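# Gripper comparison, progress report for December

Prepared by Silvana Moura for Érica Leite, Serthorpe program office
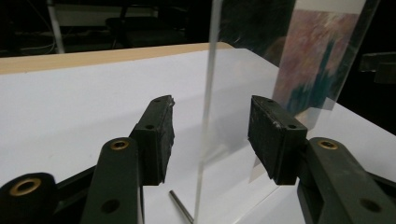
*Fig. 1. Hand-held gripper, rubber pads, approaching the edge of a clear acrylic sheet.*

You asked last time for fewer adjectives and more numbers, so I'll start with those. We logged 1,967 grasp attempts this period across the two hand-held grippers, the one from Kovács and the one from Stovard. Of these, 1,251 are usable. The rest went to a wrist camera setting that reset itself every time the controller was restarted, a feature I'm told is documented. It's documented in the release notes for a different version.

## What we did

Most of the work was on flat, clear parts, as the Gamthorpe people requested. Clear acrylic is a fine choice if your goal is to humble a camera. Often the only thing the software has to go on is the lit edge, and it will happily prefer a reflection if the reflection is more attractive. We put a printed picture behind some of the clear parts to see how a busy background affects edge detection. It affects it badly.

Both grippers were run with the same rubber pads and the same operator, which was me, so any complaints about technique can be sent to the address above.

## What we found so far

- The Kovács linkage closes more evenly. On thin sheets it lets the part settle between the pads without shoving it sideways.
- The Stovard is lighter and easier on the wrist over a long session. It also has more play at the pivots, and you feel it at the fingertips.
- Pads collect dust faster than we planned for. Wiping them is now part of the routine, and the written procedure will catch up with us shortly.
- Neither gripper likes picking a thin metal rod off a tabletop. I don't much like it either.

We had 13 drops in the final block of 600 attempts, nine of them with the Stovard. I wouldn't order anything on the strength of that yet.

## Budget and schedule

We're on budget, mainly through not having received the second controller. The supplier moved the delivery again and now promises it for a Tuesday, without saying which one. The arm-mounted trials can't start until it turns up, so that milestone slides into next quarter.

## Next

Repeat the clear-sheet runs with the camera setting locked, then swap the pads for a softer grade. I also need a decision from you on whether the rods stay in the test set. My vote is on record.

S.M.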